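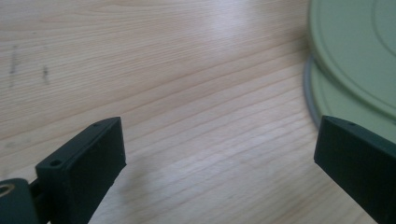

Une table claire, de la vaisselle verte : entretien avec Aparecida Evangelista

Aparecida Evangelista vend des tables et de la vaisselle dans sa boutique Woltine, à Clolside, depuis sept ans. Avant cela, elle a travaillé dans un atelier de meubles à Ukport, où elle a appris à poncer, à huiler et surtout, selon ses mots, « à regarder le bois avant de le toucher ». Je l'ai rencontrée le 2023-11-18, à la fin de la matinée. Nous avons parlé de bois clair, de la couleur vert sauge, des traces que laisse la vie ordinaire, et de la manière de disposer des assiettes quand on n'a pas beaucoup de place.

Je voulais d'abord savoir pourquoi elle préfère le bois clair. Elle a réfléchi un moment. « Chez mes parents, la table était presque noire. Elle était belle, mais on voyait chaque miette, et l'hiver la pièce était triste. Quand j'ai eu mon premier appartement, j'ai acheté une table claire, d'occasion, et je me suis sentie mieux tout de suite. Je ne sais pas expliquer cela autrement. »

Elle passe la main sur un plateau pendant qu'elle parle. Les lignes du veinage, fines et serrées, traversent le bois en diagonale, avec de longues courbes un peu plus foncées à certains endroits. « Les clients demandent souvent un bois sans dessin, très régulier. Je leur dis de vivre une semaine avec un échantillon. Presque tous reviennent vers le veinage. Une surface uniforme fatigue les yeux. »

Les petites taches

Un plateau clair montre aussi les marques. Sur celui de la boutique, près du bord, il y a deux petites traces sombres : la première est étroite, la deuxième est plus courte et plus grise. Je lui demande si cela ne la dérange pas.

« Non. Il faut d'abord savoir si une marque est posée sur le bois ou si elle est entrée dedans. On prend un chiffon doux, un peu d'eau tiède, on frotte dans le sens du fil. Si elle part, c'était de la saleté. Si elle reste, on attend que la table soit sèche et on regarde de nouveau le lendemain. Les gens sont trop pressés, ils sortent le papier de verre tout de suite et après ils ont un creux pâle, bien plus visible que la tache. »

Elle déconseille aussi les éponges abrasives et les produits parfumés. Pour une table huilée, elle refait l'entretien une fois par an, en octobre, avant d'allumer le chauffage. Pour une table vernie, elle ne met rien. « On me demande toujours quel produit il faut acheter. Souvent, aucun ! Mais je suis commerçante, alors on ne me croit pas. »

La lumière est un autre sujet qui l'occupe. Une surface lisse renvoie la lampe, et à certains endroits le reflet devient blanc et le dessin du bois disparaît. Elle recommande de déplacer la lampe avant de penser à changer la table - quelques centimètres suffisent parfois. Elle raconte qu'un couple lui a rapporté un plateau acheté chez elle, persuadé qu'il avait une partie décolorée. « Nous l'avons tourné d'un quart de tour et la partie décolorée était de l'autre côté. Ils sont repartis avec leur plateau et ils étaient un peu gênés. Moi aussi, pour eux. »

Pourquoi le vert sauge

Pour la couleur, Aparecida a été longtemps fidèle au blanc. Le vert est venu avec la série Coutinho, qu'elle vend maintenant plus que toutes les autres. C'est une vaisselle mate, d'un vert pâle, avec un rebord large et plat. « Sur un bois couleur de miel, le blanc est un peu dur. Le vert sauge est plus calme. Et il va avec la nourriture, ce qui n'est pas vrai de toutes les couleurs. J'ai essayé un bleu très joli, et les pommes de terre avaient l'air malades. »

Le mat demande cependant quelques précautions. Les couverts peuvent laisser des lignes grises, qui s'enlèvent avec une pâte de bicarbonate. Elle conseille aussi de soulever les assiettes au lieu de les faire glisser, pour protéger à la fois la vaisselle et la table. Une grande assiette Coutinho pèse presque 900 grammes, et le dessous n'est pas émaillé. « Prenez-la à deux mains, et posez-la une seule fois. Si elle n'est pas à sa place, vous la levez de nouveau. »

Le service complet coûte 370 euros, et elle reconnaît que c'est une somme. Elle accepte de vendre à la pièce. Beaucoup de clients commencent par deux assiettes, vivent avec elles pendant quelques mois, et complètent ensuite.

Mettre la table sans la remplir

Nous arrivons à la disposition. Je croyais qu'elle allait me parler de symétrie, mais elle n'aime pas beaucoup ce mot. Sur une petite table aux coins arrondis, dit-elle, deux personnes assises exactement face à face se disputent le milieu, où l'on veut mettre le pain et la carafe. Elle préfère décaler les places.

« Je mets une place vers l'avant et l'autre vers le fond, en diagonale. Chacun a de l'espace pour les coudes, et il reste du bois nu des deux côtés. Le bois nu est important, c'est là qu'on pose le plat sans tout déranger. »

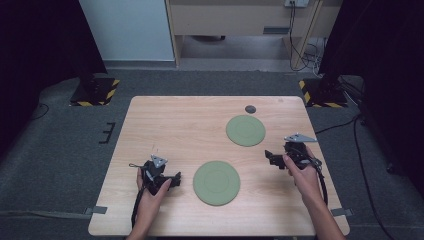
Elle ajoute que cette diagonale a un autre avantage : on peut se parler sans se regarder tout le temps dans les yeux, « ce qui est reposant au petit déjeuner ». Pour les petits objets, comme un dessous de verre ou une salière, elle choisit une couleur plus sombre que la vaisselle et elle les garde vers le bord éloigné. Un petit rond gris foncé à côté de deux grands ronds verts lui paraît suffisant. Elle ne met pas de chemin de table, et les fleurs seulement quand il y a des invités, dans un vase bas.

Et le sol ? Elle rit, parce que c'est la question que les clients oublient. Un tapis ou une moquette gris laisse la table tranquille, dit-elle, et les pieds des chaises font moins de bruit. Elle reconnaît qu'il faut aspirer souvent sous une table où l'on mange. Chez elle, le sol est en carrelage, un carrelage brun qu'elle n'a pas choisi et qu'elle n'aime toujours pas.

Pour finir, je lui demande ce qu'elle conseillerait à quelqu'un qui s'installe et qui a peu d'argent. « La table d'abord, et d'occasion. Regardez dessous, les vis, les traverses, secouez-la un peu devant le vendeur. Le dessus, on peut presque toujours le reprendre. Pour la vaisselle, n'importe laquelle au début, celle d'une tante, celle du marché. » Puis une cliente est entrée avec un morceau de rideau pour comparer les verts, et Aparecida est allée chercher une assiette dans la réserve.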